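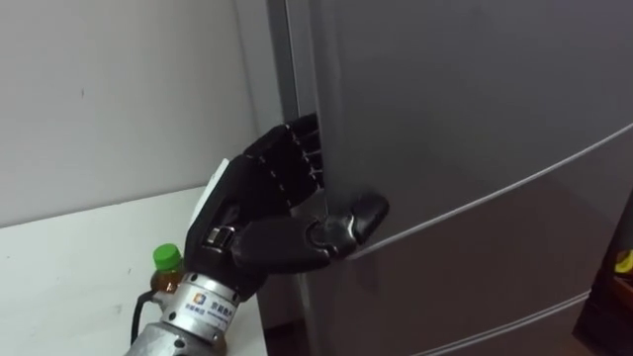 Bevan Kerslake preguntaba en la lista si para las puertas sin tirador no bastaba con subir la fuerza de cierre y dejar que el planificador se apañara, que él llevaba toda la tarde así y la mano le resbalaba una de cada tres veces. Pues no, Bevan, no basta, y como la pregunta vuelve cada vez que alguien instala Ruro desde cero, he reescrito esta sección entera. Lo que había antes era un párrafo mío de cuando solo abríamos cajones con asa.

6. Agarre de canto y apertura de puertas

Doy por hecho que tienes la sección 5 terminada: brazo en línea, mano respondiendo y cámara de cabeza calibrada con Eldale. Si Eldale te sigue sacando el aviso de residuo alto, vuelve atrás y arréglalo. Con un cajón te lo perdona; con el canto de una puerta de nevera, que es una rendija en la que las yemas entran justas, no te lo va a perdonar.

Un poco de vocabulario, que luego me lo pedís por correo. Llamo canto al borde vertical de la puerta por el lado que se abre. Llamo cara al frente plano. El agarre de canto consiste en meter las puntas de los cuatro dedos por detrás del canto y apoyar el pulgar en la cara, de modo que la puerta queda pellizcada entre los dos. En los ficheros de configuración lo verás como edge_pinch (perdón por el inglés, los nombres los pusimos deprisa y ahora hay demasiada gente usándolos).

6.1 Antes de empezar

1. Arranca Ruro en modo lento. En la consola: ruro start --slow
2. Comprueba que la parada de emergencia corta de verdad. Púlsala con el brazo moviéndose, no con el brazo quieto.
3. Despeja el arco de la puerta. Entero, hasta donde llega abierta del todo.
4. Quita de las mesas cercanas lo que no quieras ver en el suelo, o decláralo como obstáculo (ver 6.3).
5. Revisa que los cables del antebrazo tengan holgura para un giro completo de muñeca.

PRECAUCIÓN: con la skill de puertas activa el brazo tira hacia sí mismo, y por tanto hacia donde se suele poner uno a mirar. Colócate al otro lado de la mesa o detrás del operador. Yo me pongo detrás del operador y así de paso le leo la pantalla.

6.2 Encontrar el canto

El detector de cantos viene desactivado. Se activa en perception.yaml, poniendo edge_finder en true, y después hay que reiniciar solo el nodo de percepción (ruro restart perception); no hace falta tirar todo abajo, que os conozco.

1. Lleva la cabeza a una posición desde la que se vea el canto completo y un trozo del mueble contiguo o de la pared.
2. Lanza ruro edges --show. Tienen que aparecer líneas superpuestas sobre la vista en directo.
3. Elige la línea del canto con las flechas y confirma con Intro.
4. Mira el valor de confianza en la esquina inferior. A partir de 84 yo sigo adelante. Por debajo, muevo un poco la cabeza y repito.
5. Guarda con ruro edges --save y un nombre que vayas a entender dentro de un mes.

Los acabados metálicos oscuros dan guerra. El brillo se mueve con la cabeza y el detector lo confunde con una arista - me ha pasado con luz de ventana a media mañana y con fluorescentes a cualquier hora. Lo que mejor me funciona es activar merge_static, que toma varias vistas y se queda con las líneas que no se desplazan. Tarda más. Vale la pena.

Otra confusión típica: las juntas horizontales entre la puerta de arriba y el cajón de abajo. Vistas de lado salen inclinadas, y el detector, que es optimista, a veces las ofrece como candidatas a canto. Si pones vertical_only en true las descarta usando la gravedad que le da la IMU de la cabeza, así que da igual lo torcida que salga la línea en la imagen.

NOTA: si la puerta tiene un panel lateral de otro tono, puede que te aparezcan dos líneas verticales casi paralelas. Coge la que quede pegada a la rendija. Si dudas, acerca la mano en modo guiado y mira en cuál de las dos hay hueco de verdad.

6.3 Obstáculos y mundo conocido

Echeverri, el planificador, solo esquiva lo que sabe que existe. La nube de puntos le da lo gordo (mesa, pared, nevera), pero las cosas transparentes o pequeñas se le escapan con una facilidad pasmosa. Botellas, sobre todo. ¡Botellas siempre!

1. Abre el mundo con ruro world edit.
2. Añade un cilindro por cada botella o vaso que vaya a quedarse en la mesa. Con margen generoso.
3. Marca la mesa como plano rígido.
4. Marca la puerta como articulada e indica el lado de las bisagras. Si te equivocas de lado, Echeverri calculará una trayectoria preciosa hacia dentro del mueble.
5. Pide un plan de prueba sin ejecutar: ruro plan --dry

El plan de prueba debería salir en unos segundos. Si Echeverri devuelve el código 304, es que no encuentra ninguna postura de muñeca que alcance el canto sin chocar, y casi siempre la culpa es de la mesa: está demasiado cerca y el antebrazo no tiene por dónde subir. Se puede apartar la mesa o bajar el punto de agarre sobre el canto. Yo muevo la mesa. Flynn Costigan defiende lo contrario y tiene un fichero de posturas alternativas en el repositorio de Bramton, carpeta wrist_low, que reconozco que está muy bien hecho.

6.4 Cerrar la mano

Vamos con lo de Bevan. Subir la fuerza de cierre global hace que los cinco dedos aprieten a la vez, y el pulgar suele llegar antes que los demás a tocar algo. Empuja la cara, la puerta se asienta contra la goma, la rendija se estrecha y las yemas se quedan fuera. A más fuerza, peor. Lo que hay que tocar es el orden.

1. En hand.yaml, busca el bloque edge_pinch.
2. Pon sequence en fingers_first.
3. Deja thumb_delay en 621 (milisegundos). Es el valor con el que salimos de fábrica, por así decirlo, y no he encontrado motivo para cambiarlo salvo en manos muy gastadas.
4. Pon finger_force en 37. Es un porcentaje del máximo, no newtons.
5. Deja thumb_force en auto.
6. Guarda y recarga con ruro reload hand. La mano hace un gesto pequeño de abrir y cerrar cuando lee el fichero nuevo.

Ahora prueba el agarre sin tirar: ruro skill edge_pinch --hold. La mano se acerca, mete los dedos, apoya el pulgar y se queda ahí esperando. Aprovecha para mirar de cerca, con la parada de emergencia en la otra mano. Interesa que las cuatro puntas estén enganchadas detrás del canto y que el pulgar apoye plano en la cara. Si el meñique se ha quedado fuera no pasa gran cosa. Si se ha quedado fuera el índice, cancela y revisa el ángulo de muñeca.

PRECAUCIÓN: no metas tus dedos en la rendija para ayudar. Lo escribo porque lo he hecho.

NOTA: la corriente de los motores sube un poco al mantener el agarre y luego se estabiliza. Si en la gráfica ves que sigue subiendo, suelta con ruro release y comprueba que no haya un dedo haciendo palanca contra el mueble.

6.5 Tirar

La apertura va en dos fases y conviene entenderlas por separado, sobre todo con neveras. La primera es el despegue: hay que vencer el burlete magnético, que aguanta, aguanta y de repente cede. La segunda es el arco, donde la puerta casi no pesa y lo único que hay que hacer es seguirla sin pelearse con ella.

1. Lanza ruro skill open_door --phase break. El brazo tira despacio, en línea recta, y se para en cuanto nota que la resistencia cae.
2. Comprueba que el agarre sigue siendo bueno.
3. Lanza ruro skill open_door --phase arc. Ruro pasa a control de impedancia y estima el radio sobre la marcha.
4. Cuando lo tengas repetido unas cuantas veces sin sustos, quita la opción --phase y deja que encadene las dos.

El fallo clásico en el despegue es el tirón: el burlete cede y el brazo, que venía empujando con ganas, pega un salto. Se corrige con break_damping. Empieza alto y ve bajando hasta que te guste. En el arco, el fallo clásico es un radio mal estimado, y se nota porque las puntas de los dedos van reptando por el canto hacia abajo o hacia fuera. Dale a mano el ancho de la puerta en world edit y deja de adivinar.

Si el brazo se detiene a mitad del arco con el mensaje joint limit ahead, no es ningún error. Se le ha acabado la muñeca. Suelta, recoloca la mano por el interior de la puerta y sigue empujando; la skill se llama push_inner y está en la sección 7, que todavía tiene huecos, lo sé.

6.6 Guardar y compartir

Cada puerta que funciona se exporta con ruro export door y genera un paquete pequeño con el canto, el mundo y los parámetros de mano. Mándamelo si es un modelo que no tenemos. En el repositorio de Bramton hay ya una buena colección, ordenada por tipo de canto (recto, biselado, con uñero), y antes de calibrar una desde cero merece la pena mirar si hay una parecida y partir de ahí.

Al importar el paquete de otra persona, repite siempre 6.2 con tu cámara. El resto se hereda bien. thumb_delay también, salvo que tu mano lleve el firmware antiguo, en cuyo caso el parámetro se ignora sin avisar - lo tengo apuntado para corregir. Para saber qué firmware tienes: ruro hand --version.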